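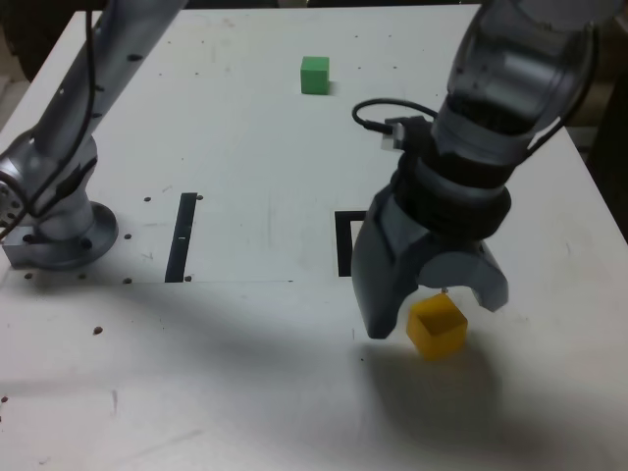

The manipulation laboratory at Flavico opened its doors to visitors in June, and I attended on behalf of our regional association of technical colleges. The invitation had promised an informal morning, with short demonstrations repeated for small groups and ample time for questions. My group was received by Colleen Leclerc, who manages the laboratory, and was taken first to the station where the handling of small objects is studied. Two arms are mounted at a white table marked with black tape, and the task set for them concerns coloured cubes small enough to fit between two fingers. When the open gripper stood over the yellow cube, with the green one farther back on the bare surface, several of my colleagues moved closer to the barrier. It is a modest exercise to look at, and I believe it was well chosen for an audience of teachers.

Ms Leclerc explained that the laboratory had considered showing its larger equipment and had decided against it. Visitors tend to remember the size of a machine and little else. A cube and a table leave room to talk about the work itself: how the position of an object is found, how the fingers are lined up with its faces, and how the arm should behave when the first attempt fails. She told us that the software, known in the laboratory as Irar, keeps a record of every attempt, and that 2685 of these had been stored by the end of the spring. Of that number, 269 had been set aside for closer study.

Aldo Bassi then took questions. He was asked, as one might expect, whether the arms could be trusted beside students. His answer was careful. The station is run at reduced speed during visits, a member of staff remains at the stop button, and no one reaches over the table while the power is on. He was also asked about cost, and replied that the yearly upkeep deserved more attention than the purchase price when a college draws up its budget. I have passed this remark to our finance office. 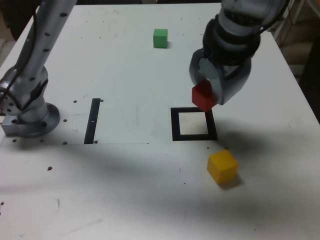

Accurate placing was the subject of the second part of the demonstration, led by Gemma Santoro. She asked us to think about what a person does when setting a cup on a saucer, and how much small correction goes into it without any conscious thought. A machine must have each of these corrections provided for. With the red cube held at a tilt just above the edge of the taped square, she drew our attention to the angle and asked what we would change first. Opinions in the group were divided. Ettore Barbieri, who teaches mechanics at one of our member colleges, would have corrected the grip; I would have moved the wrist. Ms Santoro considered both replies reasonable and spent some minutes on the merits of each.

The remainder of the morning was given to a talk on training and apprenticeships. Flavico intends to offer places to students in their final year, each lasting 20 weeks, and will accept applications through the colleges only. Settimio Monti will be the contact for our association. Members who wish to put forward a student should write to him before the autumn term, enclosing a short statement from the head of department.

I should like to record our thanks to the laboratory for its welcome. A copy of the handout on gripping and placing is held at our office and may be borrowed on request.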